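Hladun Demonstration Station
Tabletop recording set for robot learning

Products > Recording > Hladun Station
Made by Gernier, Titunton

Overview | What you get | Specifications | Ordering

The Hladun Station is a complete place for collecting demonstrations with one robot arm on a table. An operator moves the arm, the station writes down what the arm did and what the camera saw, and at the end of the day you have a folder of examples that your training program can read. It was made for small laboratories and for company teams who want their own data and who do not want to spend half a year building the tools for it.

We use the station ourselves, every working day, in our workshop in Titunton. Most of the things on this page were decided there, at the table, after somebody got tired of doing it the other way.

Why a fixed table

A learning system learns everything you give it, also the things you did not want to give. If the table moves a little between morning and afternoon, the system sees two different tables. For this reason the Hladun Station has a heavy base, and the camera holder is fixed to the same base with four bolts. When you push the table by mistake, the camera goes with it, and the view stays the same.

The cloth is part of the set. We tried bare tops first, and the overhead lights made long bright lines on them. A dark green matte cloth gives a calm background, and bright plastic objects stand out well on it. You can wash it. Please iron it after – a fold in the cloth is also something the system can learn.

Work with cups and bowls

The object set most customers start with is plastic tableware in strong colors. It is light, it does not break, and one shape can stand inside another, so the same few pieces give you many tasks: put in, take out, stack, sort by color. In our stacking task, cups stand one in another inside an orange bowl, and the arm brings a magenta bowl over the top of them, held by its rim.

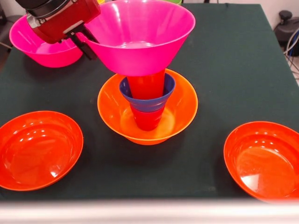 We bought the station for exactly this kind of stacking and the rim grasp was the part we worried about. Our operators needed two mornings before they stopped pressing the bowls too hard. After this it went well, and the recordings from the third morning were the first ones we kept. I would only ask for a longer cable on the pedal.

The longer pedal cable is now standard. If your station came with the short one, write to us and we will send the new cable without cost.

A rim is thin, and the operator has to choose the angle of the fingers before closing them. With a wide bowl the weight hangs far from the fingers, so a small turn of the wrist makes a large movement on the other side. These are difficult moments for a person, and they are very useful for training. We advise you not to delete the slow attempts. Mark them as slow and keep them.

Recording with the pedal

Press the pedal one time to start an episode and one time to end it. Press and hold to throw the episode away. After each episode the screen asks for a mark: good, slow, or failed. The operator can give the mark with the same pedal, and both hands stay on the controls.

Every episode is saved by itself, in its own folder, with the video, the arm positions, the gripper opening and the mark. If the power goes out in the middle of the day, you lose only the episode that was running.

Casier, the program that comes with the station, shows all episodes in one list. You can sort them by mark, by operator or by task, and you can play any of them beside another one. To compare two operators doing the same stacking task this way is a good use of an hour.

How many examples

This is the question we get most. For one task with objects always starting in the same places, our own models began to be useful at 300 episodes. When we let the start positions change, we needed 1000. Your numbers will be different, as they depend on the model and also very much on how steady your operators are.

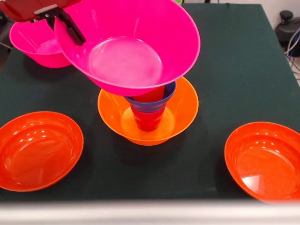

It is better to change one thing at a time. First keep the objects where they are and let the operators become quick. Then move one bowl, record again, and look at the results before you move the next. Teams who change everything on the first day usually write to us in the second week.

We also advise short sessions. After 10 good episodes in a row, let the operator stand up and rest the hands.

What you get

Table with heavy base, height adjustable
Dark green cloth, two pieces
Camera holder with bolts and key
Control unit with screen
Foot pedal, long cable
Casier program, for one computer
Printed guide, 10 pages

The robot arm and the gripper are not in the price. Most customers have them already. Tell us which arm you have when you order, and we will prepare the mounting plate for it.

Specifications

Order number: 3201
Arms supported at the same time: one
Episodes kept on the control unit: 1000
Video and arm data: saved with one common clock
Marks per episode: good, slow, failed, plus free text
Export: by folder or as one file

Care

Wipe the objects with a soft cloth before each session. Fingerprints on glossy plastic catch the light. Check the four camera bolts every month, and do not tighten them with the arm switched on.

Ordering

Stations are built when ordered. Orders that reach us before the end of March are sent in the spring delivery. Spare cloths, pedals and mounting plates are in stock and can be ordered separately with the form on the contact page. For visits to the workshop, please write first – the table is usually busy until four in the afternoon.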